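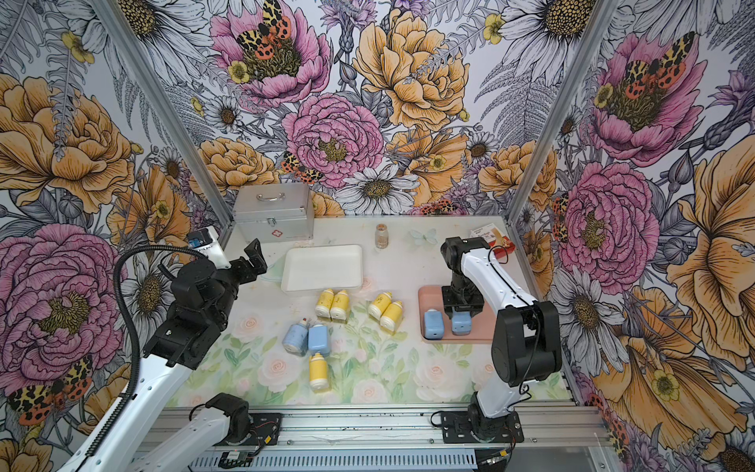
Edet Wallcoverings has printed and supplied patterned wallpaper from its works in Cekville since 1862. The company serves homeowners, decorators, architects and those responsible for older buildings, and it remains a family business with its own drawing room, print floor and archive under one roof. Pattern has always been the center of our work. Plain and textured papers have a place in our catalog, but the greater part of each year's production is given over to illustrated designs, and above all to florals of the kind seen here on three walls, closely drawn, with little of the background left to rest the eye. Such papers ask for careful planning before the first roll is opened, and much of the service we offer is directed to that planning.

Our History

The firm began as a block printing shop on the lower end of Mill Row, where the river supplied both power and wash water. Its first customers were hotels and boarding houses along the rail line, and the early order books show a steady trade in small sprigged papers for bedrooms and heavier scrolling designs for dining rooms. Block printing was joined by roller printing within a generation, and for many years the two were carried on side by side, the blocks being kept for borders and for short runs.

A fire in the drying loft destroyed a large part of the early stock of blocks. The pattern books had been stored in the counting house across the yard and were saved. They are the reason the company is able to reprint so much of its early work today, and they are still consulted almost every week.

The business moved to its present building when the Mill Row site became too small for the longer printing tables. Screen printing was introduced there, followed much later by digital printing, which we use chiefly for custom scale and for matching papers that are no longer made by anyone. The old roller machine has been kept in working order and is run for selected patterns each September.

The Works Today

Edet Wallcoverings employs 124 people. Most work in production, with the remainder divided among the drawing room, color matching, customer service, shipping and the archive. Training is carried out on the job over a period of years. A printer joining the company without experience spends the first 12 months at the mixing bench and the inspection table before being assigned to a machine, and is expected to learn how a repeat is built before being asked to print one.

Chibuzor Edet is president of the company and oversees its general direction. He began in the color room during school vacations and later managed the print floor. Nnamdi Osagie is head of design. Mr. Osagie and his staff prepare all new drawings by hand before they are scanned and separated for printing, and each design is hung as a full-height trial panel for several weeks before a decision is made on whether to release it.

Our Papers

The catalog is arranged in seven collections. The largest is the Garden Collection, which contains the dense florals for which the company is best known. The Archive Collection consists of reprints from the pattern books, offered in the original colors where these can be established and in one or two present-day colorings. The remaining collections cover small prints, stripes, borders, scenic papers, children's rooms and plain grounds.

All papers are sold by the double roll unless the catalog states otherwise. Samples are cut large enough to show a full repeat wherever the width of the paper allows. We recommend that customers pin a sample to the wall in question and look at it both in the morning and after dark — a pattern with fine line work may read very differently under a lamp.

Advice for Large and Busy Patterns

Customers often ask whether a heavily drawn floral will overwhelm a small room. In our experience it seldom does, provided the paper is carried across every wall that is to be covered and is not broken up by too many borders or changes of color. The eye takes in the whole as a texture. A single papered wall in the same design can look more forceful than a fully papered room.

Attention should be given to corners. Few rooms are truly square, and a drawn stem or flower head that meets itself badly at a corner will be noticed long after a poor match at the ceiling has been forgotten. We advise beginning at the least visible corner and working toward it from both sides. Our customer service staff will prepare a hanging plan on request from a dimensioned sketch of the room. The fee is credited against the order.

Commissions and Restoration

The company accepts commissions from museums, historic houses, hotels and private clients. Work of this kind usually begins with a fragment, often no larger than a hand, recovered from behind a cupboard or beneath later layers. The drawing room establishes the repeat, fills in missing areas by reference to similar designs in the archive, and submits a printed strike-off for approval. Color is matched to the least faded part of the fragment unless the client prefers otherwise.

The refurbishment of the Etonex Hotel, for which the company reprinted the papers of the main staircase and both parlors, took about two years from first fragment to final delivery. Reprints for the Ikow Public Library reading room are now in production.

Visiting Cekville

The showroom is open to the public during business hours and no appointment is needed. Full-length hangings of current patterns may be seen there, and staff can arrange for samples to be sent to any address in the country. The archive may be visited by appointment only. Researchers are asked to write in advance, stating the period and type of paper that interests them — the pattern books are fragile, and only a small number can be brought out at one time.

Related pages
Ordering Samples
How to Measure a Room
The Archive Collection: New Colorings
Hanging Plans and Fees
Restoration Work at the Etonex Hotel
Careers at Edet Wallcoverings
Showroom Hours and Directions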